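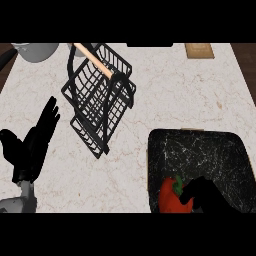 Setting up the Wustum heat engine kit

1. Set the engine on a mug of freshly boiled water. I fill mine to 3 cm below the rim.
2. Wait a minute or two for the bottom plate to warm up.
3. Give the flywheel a gentle push. If it stops, try the other direction – I get this wrong every time!

Note: An ice cube on the top plate makes it run faster (bigger temperature difference, more work out).

Caution: Steam burns. Lift the engine by its base ring.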